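Week 5 handout: Learning two-arm tasks from demonstration

Reading for this week: the Jeltoris report, sections on data and evaluation. Bring your notes on action chunking.

1. The task

The running example is slide sandals and a red bin. There are two arms, one on each side of the table, and a policy has to decide which arm moves and when. Shoes make a good test object for grasping. The strap and the sole call for different grips, and a pair has a left and a right.

The policy gets several camera views plus joint positions. A wrist view shows the fingers well and the rest of the table badly, and a finger can hide the very thing it is about to grip.

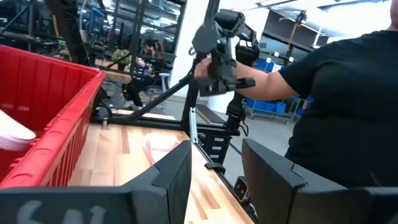
2. Why more than one view

A low side view gives the height of the gripper relative to the rim of the bin, something a wrist view gives poorly. In the Jeltoris report, dropping the side view hurt placing more than picking. Look at their failure table before class and note how many failures happen at the rim.

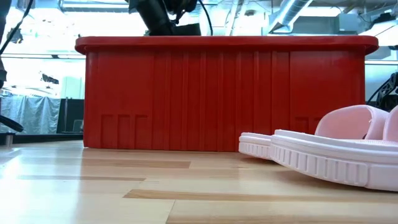 3. Collecting and splitting the data

The training set has 516 demonstrations. Hold out whole sessions for testing. Random frames from the same session are nearly identical, and the score will come out too high.

Label each demonstration by subtask: reach, grasp, carry, release. With two colors of sandal on the table, also record which pair is being handled. In the overhead view below, one black slide is in the bin, the left gripper has the other, and the pink pair is still on the table.

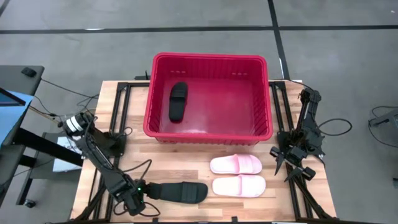 Reading time for the rest: 3 minutes

4. Evaluation

Run 100 trials per policy, with start positions drawn from a fixed list. Report success per subtask as well as for the full task. A policy that grasps well and releases badly looks the same as a weak one if you only report the final number.

Close-up wrist frames are the hardest input. The held object can cover most of the view, and the background blurs when things move.
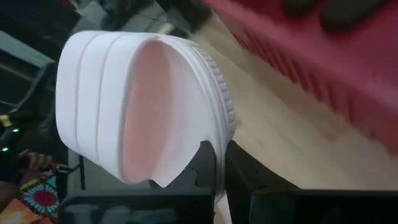
Folasade Dauda: I would mask the wrist camera during the carry phase and compare. In our Stoltton runs the policy leaned on the background far too much, and we only found it after moving the table.

Try her comparison for problem 2. Ten trials per condition is enough for the homework. Submit your plots and the subtask table together.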